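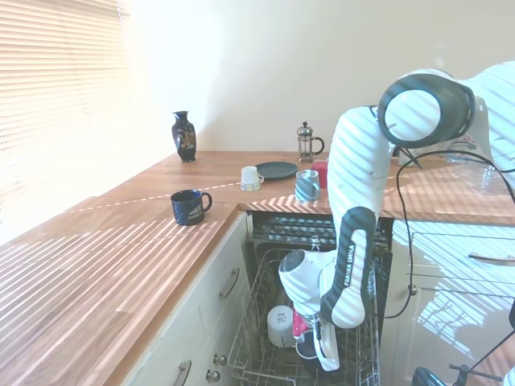
Solange replied that she'd stop at the 266 demos already recorded and train on those before doing any more. Her full post is quoted further down. I'm starting the thread again because the old one got split when the board moved.

Task is unloading and loading mugs, bowls and plates, teleoperated, one kitchen. Target was 2,730 episodes by the end of October. Two operators, 40 episodes each on a good day. My question is whether to keep the layout fixed for the first block or shuffle the dishes every time.

— nimberg_kitchen

Posted by dbeaulieu
Shuffle from the start. We did a fixed block first on the Lemieux project and the policy memorised where the mug was. Move it one rack slot over and the gripper closed on air. We ended up throwing the block out.

Posted by Solange Wong
Quoting myself from the old thread: "Train on what you have. You'll learn more from one bad policy than from another week of collecting."
I disagree with Diane about the fixed block, by the way. If you can't get a policy to work with the layout held still, you want to know that early. It's a cheap check on your calibration and your timestamps.

Posted by dbeaulieu
A check needs 40 episodes, maybe fewer. My objection is to people doing a thousand of them and calling it a dataset.

Posted by Solange Wong
Fair enough. 40 then.

Posted by wesar_tom
What are you doing about light? Direct sun was our biggest headache. The mornings looked nothing like the afternoons, and all our test runs were after lunch. Success rate fell apart and we spent a fortnight blaming the gripper.

Posted by nimberg_kitchen
Leaving the blinds as they are and recording at different times of day. I log the start time with each episode so I can check the spread afterwards.

Posted by wesar_tom
Good. I'd still do a set with the blinds shut.

Posted by bresum2
Do you keep the failed grasps? We delete ours.

Posted by dbeaulieu
Keep them, labelled. If the operator drops a mug and recovers, that's the most useful bit of the whole episode. Ones where they give up go in a separate folder — don't mix those in.

Posted by bresum2
Not convinced. Our operators got sloppy once they knew misses were being kept.

Posted by nimberg_kitchen
Plan for now: 40 fixed, then shuffled from there on, recoveries kept and labelled. I'll train on the 266 tonight as Solange says and post the results Thursday. Does anyone have a labelling format they're happy with? Ours is a spreadsheet and it's getting unwieldy.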